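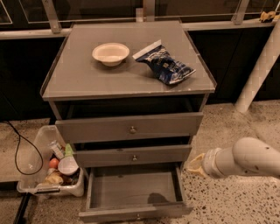 Why not just script it? A reader asked me that in the comments last time, and went on: a drawer slides in a straight line, so you measure it once, write down the numbers and go have lunch. Fair question! I asked the same thing when I started at Trindton, and I even spent a week trying it. The script was great until somebody bumped the cabinet with a vacuum cleaner.

So now I drive the arm by hand. I hold a controller (we use the Doolan one, the newer model with the squishy trigger), the arm copies my hand, and everything gets saved so the robot can learn from it later. My job title makes it sound a lot fancier. Mostly I pull drawers open and push them shut, and then I do it again.

The current project is called Fernley and it's all about furniture. Drawers first, then doors, then some folding thing I haven't been allowed to see yet. The goal for drawers is 4,000 good runs across all of the operators, and my share is 500. I had pictured myself knocking that out in a couple of weeks. I am now well into July and I can tell you I did not.

The thing that slows me down is my own hand. When you close a drawer at home you don't think, you give it a shove with your hip and walk off. With the controller I have to decide where to touch it, how hard to lean, when to stop leaning, and I have no feeling in my fingertips because they're not my fingertips. I get a little buzz from the trigger when the grip meets something and that's it. Everything else I do with my eyes, and my eyes are terrible at depth – I've been "almost touching" a drawer front for ten seconds straight while being a good two inches away.
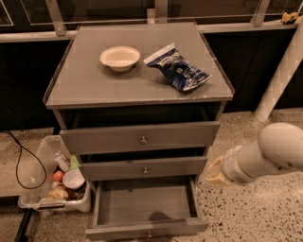
The other thing is that you have to be boring on purpose. If I wiggle before I commit, the robot learns that wiggling is part of the job. My early runs are full of it. I'd creep up on a drawer, back off, creep up again, and when we trained on those runs the arm did exactly that, all by itself, like a nervous cat at a food bowl. It was funny and also pretty embarrassing, since everyone in the room knew whose wiggle it was.

I've settled on a few habits since then. They're mine, so your arm may disagree:

- Look at the whole path before you squeeze anything. If the elbow is going to end up somewhere silly, start over.
- Come in slow and keep moving. One smooth slow move beats a fast one with a pause in the middle.
- Push on the middle of the drawer front where you can. A corner push makes a cheap slide twist and stick.
- Let go, then back away. Two separate moves. I used to blend them and kept dragging the drawer along with me.
- If you goof, throw the run out right away. You will not remember later which one it was.

That last one hurts. I tossed a whole afternoon once over a bad habit I only noticed on playback.
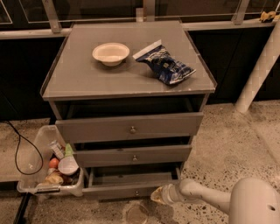

## The knobs, ugh

Small round knobs are my least favorite thing in the world right now. A bar handle gives you something to hook. A little knob wants a pinch, and the pinch has to be square on or the fingers slide right off with a sad click. I've gotten better by lining up the wrist first, way out in open air, and then going straight in without turning anything.

There's a setting in Gukow (that's the recording software) that smooths out your hand movement, and I had it cranked way up because it made me look steady. Bad idea for knobs! It adds a lag, so by the time I saw I was off, the arm was already committed. I turned it down to almost nothing and my first hour was awful, and the second one was the best I'd had.

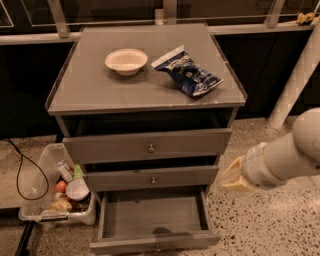
*Fingers open, bottom drawer out, top and middle shut.*

My playback folder for Fernley is up to 785 files if you count the rejects, and the keepers are still short of 500, so I'll be at this a while longer. I've started bringing a wrist brace and a better cushion for the chair. If you drive one of these things too, tell me how you hold the controller, please. I rest my elbow on the armrest and I think that's why I always drift left.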